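Why Does Bread Rise?
Cunham Museum Learning Pages — For Young Readers

Bread dough begins as a mixture of flour, water, salt and yeast. Yeast is a living thing, so small that a single cell can be seen only with a microscope. It belongs to the same family of life as mushrooms.

Yeast feeds on sugars in the flour. As it feeds, it gives off a gas called carbon dioxide. The gas is trapped inside the dough and forms bubbles.

What holds the bubbles in?
When flour and water are mixed, they form a stretchy material called gluten. Kneading makes gluten stronger — it stretches around each bubble like the skin of a balloon.

Does temperature matter?
Yes. Yeast works slowly in a cold kitchen and faster in a warm one. Very hot water will kill it. 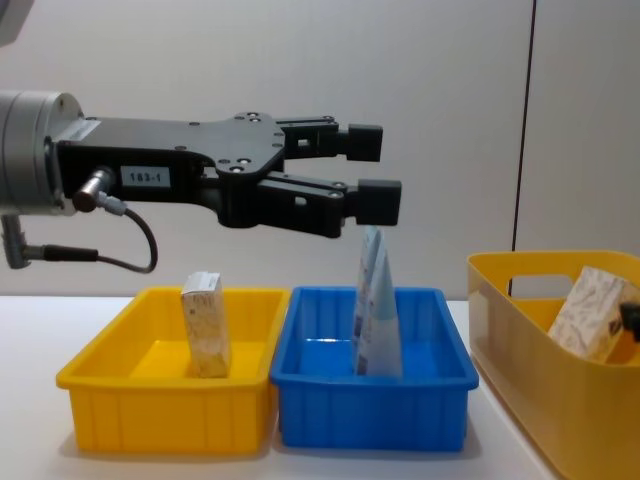
In the oven, the bubbles swell and the loaf grows a little more. Then the yeast dies, the dough becomes firm, and the holes stay where the bubbles were.

Words to know
Knead: to press and fold dough.
Proof: to leave dough to rise before baking.

Ask an adult to help whenever you use an oven.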